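Bring back the paper timetable

Mestley took the printed bus timetables down in February. All of them. Now there's a square code on the pole and a phone number that plays you music for 14 minutes.

I'm not against phones. I have one, it was dead. Which is the point – a piece of paper behind plastic doesn't run out of battery at the Chauvin Road stop in the rain.

The council says printing costs too much. Two sheets per stop, changed twice a year. Come on. They found the money for new benches in Vonesby, and very nice benches they are, sloped so you cant sit on them for long.

And who loses out? My neighbor, 81, no smartphone. Kids. Anyone visiting. Anyone who just wants to glance up and know if it's worth waiting or walking.

There's a coach notice from 1818 in the Runenitz museum. Departure times, fares, where to stand. Big black letters, you could read it from across teh street. We've gone backward from that.

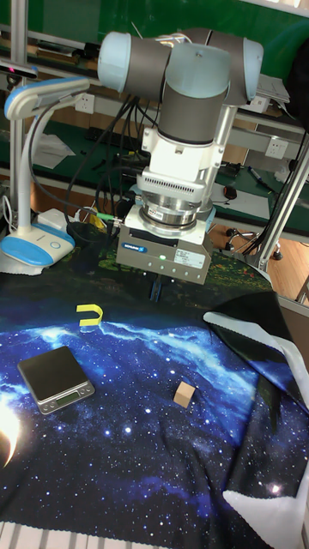
So write to them. I did, got an auto reply, wrote again. Fifteen letters would probably be enough to get it on the agenda – it's a small council.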